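Filed under: Classic Air-Cooled / Parts & Services / News Releases

FOR RELEASE 17 February 2018

Plerkanier Opens Its Carburetor and Fuel System Rebuild Service to Mail-In Customers

Hi everybody! I run Plerkanier, a small shop that rebuilds carburetors and fuel systems for older air-cooled cars, and I finally get to put out some news I've been sitting on since September. As of today, you can box up your carbs and ship them to me from anywhere in the country, even if I've never met you or your car.
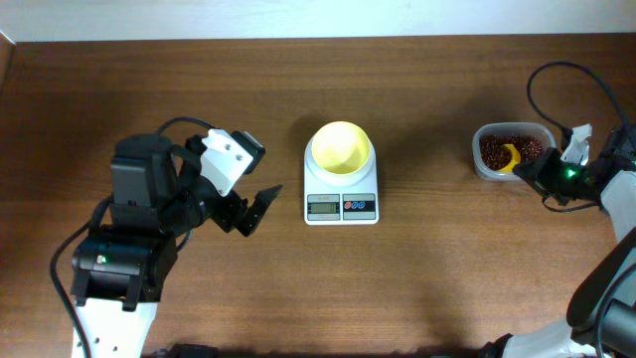
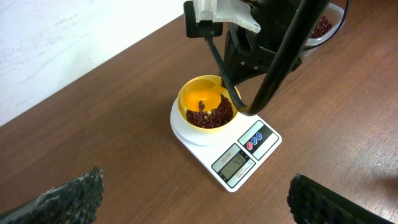
Reading time: 6 min

Up to now I've only taken work from people who could drive (or tow) to my door. That was fine when I started, and I liked it, because I got to hear the car run and argue with the owner about what was wrong with it. But the phone kept ringing with folks several states away who had a set of triple-throat carbs sitting in a milk crate and no idea who to trust with them. I turned a lot of those people down and I felt lousy about it every single time.

So the mail-in program is live, and I want to walk you through what's in it, what it costs and what I won't do.

WHAT I TAKE IN

Triple-throat and twin-throat downdraft carburetors off flat-four and flat-six engines, mostly. Mechanical fuel pumps too, and intake manifolds if they came off with the carbs and you'd like the faces checked for flatness. Throttle linkage is welcome and I wish more people would send it! Half the "bad carb" calls I get come down to a worn ball joint or a bent rod, and I can't find that out if the rod is still in your garage.

I don't do mechanical injection pumps. They need a proper calibration stand and somebody who has spent a career on them, and I'd be learning on your dime. If you call me about one I'll tell you to keep looking.

Mixed sets are fine. By that I mean a left bank from one car and a right bank from another, with different jets and different venturis and maybe a mystery hole drilled in one throttle plate. I see those all the time. Just tell me what displacement you're running and what cams, if you know, and I'll set both sides up to match. If you don't know, say so. A blank line on the form is a lot more useful to me than a guess.

WHAT YOU GET

Every carb comes apart completely. Bodies get cleaned, the throttle shafts get measured, and if the bores are worn I bush them and fit new shafts. New gaskets, new needle valves, new accelerator pump diaphragms. Floats get checked and set. Jets get measured against their stamped size, because people have been poking wire through these things for decades and the number on the side doesn't always mean much anymore.

Then they go on my flow bench, which I built with a lot of help from the people at Osar, who machined the adapter plates for me. I flow each throat on its own and write the results on a card that goes in the box with your carbs. You'll know how your set matched up on the day it left here, and you'll have a starting point for the air screws when you bolt everything back on. You still have to sync them on the engine. I can't do that part through the mail, but there's a two-page sheet in the box that takes you through it, and you can call me if you get stuck.

Finish is your choice. Some owners want the bodies replated so they look brand new, and some want every stain left alone for originality. I lean toward leaving them alone — but it's your car, so check whichever box you like. Plating goes out to Mazurek, the same shop I've used on my own stuff, and it adds time.

WHAT IT COSTS

The inspection is $89 for a set. That covers taking everything apart, cleaning it enough to see what's going on, and a written list of what I found with a price for each item. If you go ahead with the rebuild, the $89 comes off the bill. If you don't, I bag and label the pieces and send them home, and you pay the shipping.

I'm not going to print a flat rebuild price here. A set that came off a running car and a set that sat outside under a tarp are two very different jobs, and a flat price just means one of those owners pays for the other one. You'll have the full number before I order a single part.

The work is covered for 18 months from the day it ships back, with no mileage limit. Dirt in your tank isn't covered, so please, please put in a fresh filter before you hook anything up. Rinse the tank too if the car's been parked a while.

HOW MANY I CAN DO

I'm taking 100 mail-in sets this first year and then I'll stop and see how it went. It's a small shop and the bench only does one carb at a time. I'd like to keep the wait reasonable, and I've been the customer whose parts vanished into a shop for so long he forgot what color they were. When the list is full I'll say so and start a waiting list.

Local customers keep their spots, by the way. Nothing changes for you, and you can still come by and argue with me.

HOW TO SEND THEM

Ask for a form first. I'll send it back with a number on it, and that number goes on the outside of the box. Drain the float bowls completely before you pack. I mean all the way, upside down over a pan, then let them air out overnight somewhere away from the house. Shippers won't take anything that smells of gas and neither will I.

Wrap each carb separately, bag the loose hardware, and use two boxes, one inside the other with padding between. Take your own photos of the linkage before you pull it off. Even blurry ones help later. And keep your air cleaners and velocity stacks at home unless you're asking me to work on them; the stacks dent if you look at them wrong.

Insure the package for what it would cost to replace, which these days is a lot more than what you paid. Prices on good cores have gone kind of crazy. I've watched people bid on a single cracked body with no lid, and I've been one of those people, so no judgment.

PARTS FOR THE DO-IT-YOURSELF CROWD

If you'd rather rebuild your own, good for you! I'm also putting together gasket and diaphragm kits, packed here, using seals from Jirkinow. They're the same pieces that go in my own rebuilds. The first kits cover the common triple-throat carbs, and the twin-throat version will follow once I'm happy with how the pump diaphragms hold up on today's pump gas. I've got a set on my own car now and I'm putting miles on it whenever the roads are clear of salt.

Each kit comes with the same sync sheet the rebuild customers get, plus my float level notes, typed up this time so you don't have to read my handwriting.

ABOUT PLERKANIER

Plerkanier is an independent shop rebuilding carburetors, fuel pumps and linkage for vintage air-cooled cars. Forms for the mail-in program are available now by phone or through the contact page. Club newsletters and car magazines are welcome to reprint this release in whole or in part, and if you want to talk about flow numbers for your readers, call in the afternoon, when the bench is off and I can hear the phone.

We use cookies to remember your settings and see which pages get read. By continuing to browse this site you agree to our use of cookies. Accept | Learn more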